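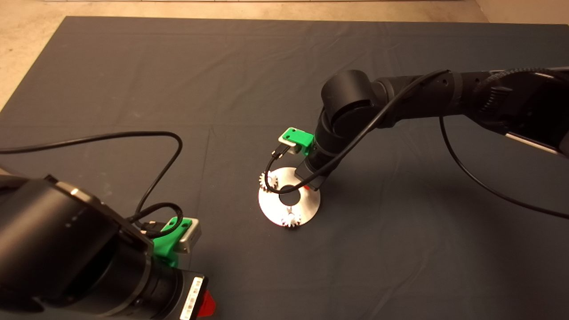

Tahsin Barua told me over the phone that her shop had been quoted for a robot twice, and both times the price of the programming was what killed it. She wanted to know why she couldn't just grab the thing and show it what to do. Well, she can! That's pretty much the whole idea behind Pumimo, and I've been boring my family with it ever since.

Hi, I'm Upendo Gachanja. I started Pumimo after nine years of setting up assembly lines for other people, most of that time spent typing positions into a controller and then typing them in again when somebody moved a bench. These days we teach two-armed robots by demonstration. One of us drives the arms by remote control, does the job by hand over and over (slowly at first, then at a normal pace), and the recordings go into training.

Most of what we get asked for is small, fiddly stuff. White plastic gears on a metal plate, for instance, with both arms over a plain dark cloth and a little sensor on each wrist. I love that kind of work. You find out very quickly how much your own fingers know that you've never had to put into words.

There are 8 of us now, in a unit behind the old Atine building. We've got 2 teaching stations and a kettle that gets more use than either of them. If you're a good driver you'll be a popular person in our shop, and it's a learned skill, so please don't worry if your first go is clumsy. Mine was awful. Our beginners' course is called Drirnum and it runs for 17 hours, spread over evenings so people with day jobs can come along. The next one begins in February.

We also do visits. Bring us a part and the person who handles it every day, and we'll put that person at the controls. I'd much sooner learn the job from them than from a drawing. Uddin, our scheduling program, will offer you a time, and if none of those suit, give us a ring and I'll sort something out. Mornings are best for catching me, before I've got my hands full.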